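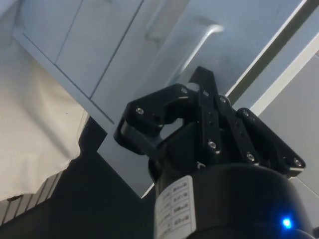 Seed Swap Group: January Minutes

Dilruba Rathnayake taking notes again, so blame me for the spelling! We had 13 people, plus Chang on the phone until his battery quit. Last month's minutes went through with one fix (it was kale, and I wrote kelp).

We use cookies to remember your settings. Accept / Manage choices

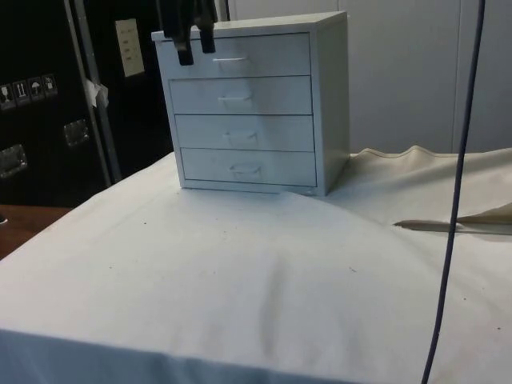

STONDODOW, January. We got going at 7 and went straight to the packet count, which I'd been dreading. We have 1,964 packets, and over 10 kinds of bean, which made me very happy and made everyone else groan. Germination tests start next month. Bring paper towels, please, the plain kind!

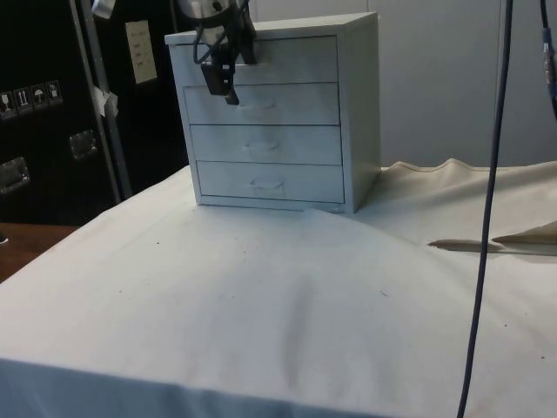
Swap Day

Chang wants the Cletach hall again, and we all said yes. Doors open at 10. I asked for two tables for tomatoes alone (we ran out of room last time and the peppers ended up on a chair). Flakix will print the labels if we send the list early, so I'm nagging you now.
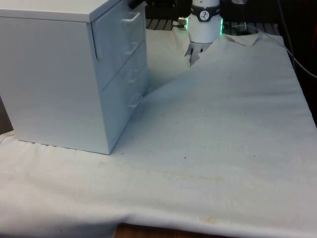

Seed storage took up the rest of the evening. Paper envelopes stay, shoeboxes go, and we're sorting by planting month instead of by letter. I'd love a white cabinet with drawers, like the one on the cloth there, with lettuce and spinach up top and the big squash seeds at the bottom. We voted to price a couple before we meet again. Wrapped up at 9, and I still have somebody's blue scarf.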